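4.2 Does the heap have an order?

Earlier writing on household laundry tends to treat the heap as a stage without content: clothes arrive, clothes leave, and the interesting work is said to begin at the folding. We doubt this. We also doubt the opposite claim, made in the first Notow report, that people sort "by instinct" from the moment a basin is put down. The Notow households were asked what they did with their washing, and people asked such a question tend to describe a tidier habit than the one they have.

Our own material from the Girnitz flat is small (29 heaps, 2 rooms) and should be read with that in mind. It does at least let us look at the clothes instead of the answers.
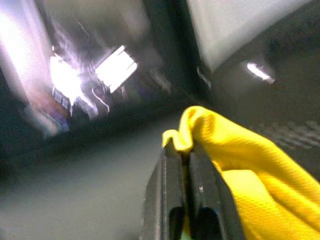 The first point concerns colour. The Inga coding scheme gives each item a "salience" score and predicts that bright items will be taken up before dark ones. In our heaps this often seemed to hold, but a bright item lying on top is both bright and on top, and the scheme has no means of telling the two apart. We would want to see a yellow garment at the bottom of a black heap before saying anything about colour at all.

Figure 3. A mixed heap over a round basin on a chair, with a yellow garment uppermost and a black one with white floral and crane-like prints beneath it.
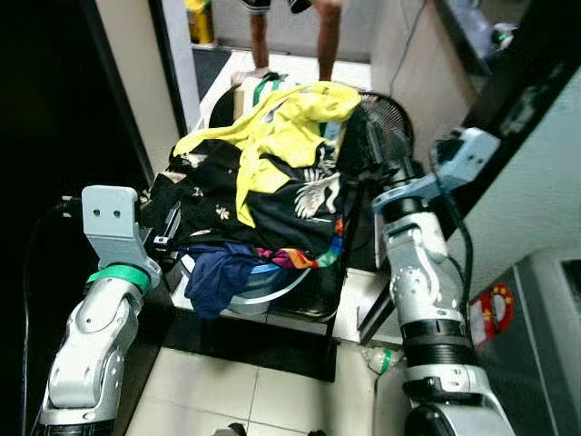 The second point concerns the seat. A chair is a poor place for a heap. Garments hang over the side, and an item that hangs is easily counted as "set apart" when it has merely slid. Under the Ritex rules, which we followed for want of anything better, a sleeve over the edge is enough to make a separate group. Two coders working from the same rules disagreed on 3 of the heaps for this reason alone -- and we suspect the true figure would be higher had they not shared a desk.
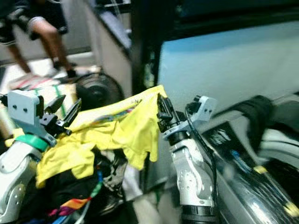 Spreading a garment out is a third difficulty. It has been taken as the first step of folding, and timed as such. Yet a thin top may be opened out to find the neck, to look for a stain, or simply to learn what it is. Unless the fold follows, we see no good grounds for calling it folding, and we have left such moments uncoded. This lowers our folding times against those from Notow, and the two sets should not be compared directly.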